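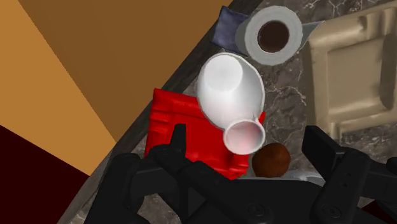

I have been thinking lately about the junk drawer, and about how hard we are on ourselves for having one. My sister-in-law emptied hers in August after reading an article, and she was so proud of it that she sent pictures to the whole family. By Thanksgiving she was calling me to ask if I had a spare hook for a picture frame. I did, of course. It was in the drawer, under the birthday candles.

My own kitchen is not tidy and I've made my peace with that (mostly). When we moved into the house on Stunard Street I had a plan for every shelf, and I bought almost 100 little labels to go with it. I still have a good many of them. They're in the drawer too! What I hadn't figured on was that a kitchen is where people come in and set things down, the mail and the sunglasses and the library book, and that they do it because it's the room where they expect to find somebody to talk to.

I don't mean that a mess is a virtue. I get as cross as anyone when I need to roll out a pie crust and have to move half the household first, and there are evenings when I'd trade the lot of it for one clear stretch of counter and a quiet cup of tea. But I grew up in a house where everything was put away before company came, and what I remember best is the hour after they'd gone, when my mother took off her shoes and the cards and the cookie tin came back out and we all sat down again.

So I'd go easy on the drawer. Clean it out when it won't shut, keep the candles and the string, and if you come across a key that doesn't fit anything, well, I have two of those myself and I'm not throwing them out either.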